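Look Up! The Secret Life of a Grid Ceiling

Have you ever leaned back in your chair at school and stared straight up? Lots of us have! If your classroom has flat squares or rectangles over your head, with thin straight bars running between them, you were looking at a suspended ceiling. Some people call it a drop ceiling, and builders often just say "the grid."

It's one of the cleverest parts of a building, and it hangs over us all day long without getting much attention. Let's fix that.

What does "suspended" mean?

Suspended means hanging. A suspended ceiling isn't the real top of the room. The real top is higher up, and it might be made of concrete, or steel, or big wooden beams. The ceiling you see is hanging below it on wires, a bit like a giant tray hung from hooks (a very flat tray, with you underneath it).

So there's a gap between the ceiling you can see and the one you can't. Builders have a great name for this hidden space. They call it the plenum. Say it out loud – PLEN-um!

What's hiding up there?

All kinds of things! There can be fat silver tubes that carry warm or cool air from room to room. There can be water pipes, and bundles of wires for the lights and the computers. If you could shrink down to the size of a mouse and go for a walk in the plenum, it would look like a city full of tunnels and bridges.

When something up there needs fixing, a worker climbs a ladder, pushes one panel up, tilts it and slides it out of the way. Then the worker can reach right in. When the job is finished, the panel goes back in its place. No hammer needed!

How do they build it?

We asked Adanech Hailu, who has been putting up ceilings for 4 years. Her team had just finished the new library at Kassa School, which took 176 panels.

"First we draw a line all the way around the room," she told us. "It has to be perfectly level. If the line is crooked, the whole ceiling will be crooked, and you'll see it every time you walk in."

Next, the team fastens a strip of metal to the wall along that line. Then come the hanging wires, and then the long main bars, which hang from the wires. Shorter bars click in between the long ones, and now you have a grid. It looks like a huge sheet of graph paper.

Each bar is shaped like an upside-down letter T. The flat part of the T makes a little shelf on each side, and the panels rest on those shelves. Most of them aren't glued or nailed. They just sit there, held down by their own weight!

"The panels go in last," Adanech said. "That's my favorite day. In the morning it's all wires and pipes, and by lunchtime it's a room."

Why are the panels so quiet?

Clap your hands in an empty gym and you'll hear the sound bounce back at you. Now try it in a room with soft ceiling panels. The clap is much shorter! Many panels are full of tiny spaces that trap sound, and that's a big help when a whole class is talking at once.

Other panels are made to let light through. The lamp goes above, and the panel spreads its glow out, so you don't get one bright spot that makes you squint.

Try this: the leaning lines trick

Stand in the middle of a room with a grid ceiling and look straight up. The bars make neat square corners. Now walk to one side, tip your head and look across the ceiling. The lines seem to lean toward each other, and the rectangles look squashed!

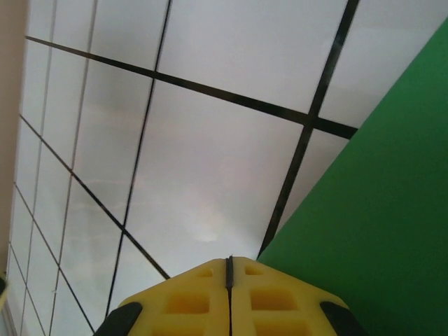
Tilt your view and the dark bars of a grid ceiling turn into slanting lines.

The bars haven't moved at all, of course. Things look smaller when they're farther away, and that goes for the gap between two bars as well. Artists call this perspective, and they use it to make a flat drawing look deep.

Grab a pencil and a ruler and have a go. Make a dot near the top of your paper, draw 4 straight lines that all meet at the dot, and then add some lines going across. Put them closer together as you get nearer to the dot. You've drawn a ceiling!

Words to remember

Suspended: hanging from something
Grid: straight lines that cross each other
Plenum: the hidden space above the panels
Perspective: the way things seem to shrink and lean as they get farther away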